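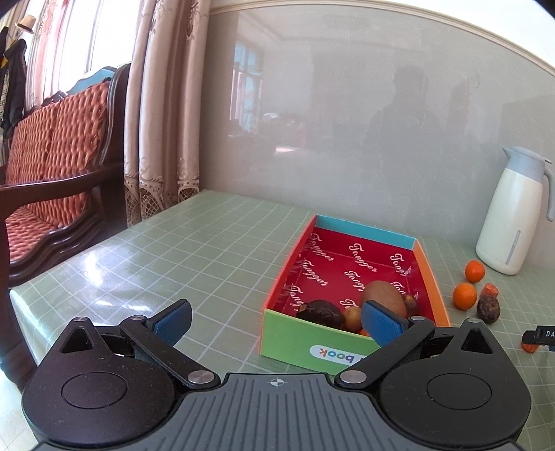

*Last updated: Jan 13, 2025*

# Khalil Zein is still mad about the Flindetti reissue (and still happy about everything else)

Khalil Zein answers the door with a rulebook in his hand. He has been trying to translate it since breakfast, with a dictionary and a lot of guessing, and he wants to read me the paragraph about tied bids before I've got my coat off.

"Listen to this," he says. "If both players are equal, the older one gives way 'with good grace.' It's a rule! You can break it by sulking!"

Zein collects and repairs old family board games, the kind that came out in small print runs, sold badly and ended up in attics. He has 111 of them at the moment, and he'll play any of them with anyone who sits down long enough. We played two while I was there. I lost both, one of them very badly.

He got started with Testik, a trading game his aunt kept on top of her refrigerator. You run a river port, you buy grain and rope, and every few turns the river floods and ruins somebody. The family played it every June when the cousins visited, and by the time Zein was a teenager most of the money was gone and they were using dried beans.

"I thought everybody had Testik," he says. "Then I got to college and asked who wanted to play, and people looked at me like I'd made up a word. So I went looking for a copy, and I couldn't find one, and that was that. I was hooked before I even owned the thing."

It took him years to find one with the flood cards. He wouldn't tell me what he paid, except that he ate a lot of rice that month.

What I liked best about talking to him is how little he cares about mint condition. He loves a game that has been played to pieces. He keeps old score sheets with the box they came in, and he can tell you who in a family was the cheater – "it's always the one with the neatest handwriting" – from a few pages of them. One copy of Leder, a card game about running a shoe workshop, came with a whole summer of scores between two sisters. The last sheet just says "I QUIT" across both columns.

"I would never throw that out," he says. "That's better than the game. And the game is great!"

It is great, by the way. Leder was one of the two we played. You draft workers, you fight over the one good cobbler, and you can lend a worker to another player for a favor that gets called in later. Zein called in a favor on me that I had forgotten about completely. He was delighted.

His repairs are simple. He flattens boards under dictionaries, glues split corners with wheat paste and re-inks numbers only when they can't be read at all. He used to make full color copies of missing cards but has mostly stopped, and now cuts plain ones and writes on them in pencil.

"A perfect copy kind of lies to the next person," he says. "Pencil says, hey, this one went missing and somebody filled in. Then if the real card shows up, great, swap it back."

Has that ever happened? Once, he says. A man who had sold him a copy of Do wrote months later to say he'd found a card in a cookbook. Do is a game of silent bidding, and the missing card was the highest one in the deck.

Then we get to Flindetti. I had been warned. The original was a racing game with a lopsided track and a mean little rule that let you trade places with the leader if you rolled the same number twice. The reissue came out in some 4,000 copies, with a nicer board and without the rule.

"They took out the best part!" he says. "I wrote them a letter. It was a polite letter. It was also very long."

He did buy the reissue, and he plays it with the old rule penciled inside the lid. He says the new board is beautiful and he's glad kids are getting it for their birthdays, and then he goes back to being mad.

I asked what somebody should do if they find an old game at a yard sale and half of it is missing.

"Buy it," he says. "Read the rules out loud at the table, all of them, even the boring ones. Use beans, use buttons. If you get stuck, vote on it and write down what you decided, so the next people know. And don't let the person who owns the game be the only one who reads the rules. That's how my brother won everything until I was nine."

By the time I left he had gone back to the tied bids. He thinks the word might be closer to "cheerfully" than "with good grace," and he was going to call his aunt and ask.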